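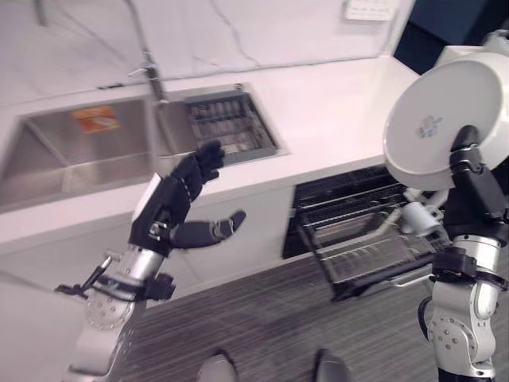 3 min read

Stop Buying Fingers You Don't Use

Every few months somebody asks me which hand they should put on their robot, and they usually have the answer picked out before they ask. They want five fingers. I have spent most of this year trying out hands and grippers on kitchen work, and I think the question gets asked too early.

Our test is dull on purpose. Take a dish from the counter, put it in the dishwasher rack, go back for the next one. We ran the same 20 dishes with two setups: the Dultirar hand, which has a thumb and four fingers, and the Horgan gripper, which has two flat jaws and a rubber pad on each. Each setup got 300 tries. The arms, the cameras and the controller stayed the same.

The Horgan placed 290 of its dishes without a drop. The Dultirar did worse on the first pass, and Lesia Stelmakh, who ran most of the sessions, spent a good part of January finding out why. Most of the failures came down to the plates. A plate is thin, smooth and heavier than it looks at the far edge. Two jaws pinch the rim and hold. A hand has to get its fingers behind the plate and its thumb in front, and if the thumb lands late the plate turns.

So the simple gripper won, and I could stop there. But mugs went the other way. The Horgan can grab a mug by the wall or the handle, and in both cases it has trouble laying the mug on its side between the tines. The hand did that well from the start. Bowls were close to even.

Waqas Orakzai thinks I am being unfair to hands. His point is that a home has more in it than dishes, and that a robot that can only pinch will be stuck at the first spray bottle. He may be right. I would still want to see the list of jobs before paying for 11 motors per hand, each of which can fail. We had the Dultirar open on the bench four times -- the Horgan, once.

My other complaint is about how these things are compared. Makers publish grip force and payload. Neither number told us anything about plates. What mattered was how wide the fingers are at the tip, how far the wrist bends, and whether the camera can still see the rack once the dish is in the way. The last one cost us more tries than any motor did. Sze-wing Chung moved one camera to a higher mount and both setups got better the same afternoon.

If you are choosing now, borrow both kinds and run your own dishes, or boxes, or whatever you handle all day. Write down every drop and what was in the hand when it happened. Then look at the price.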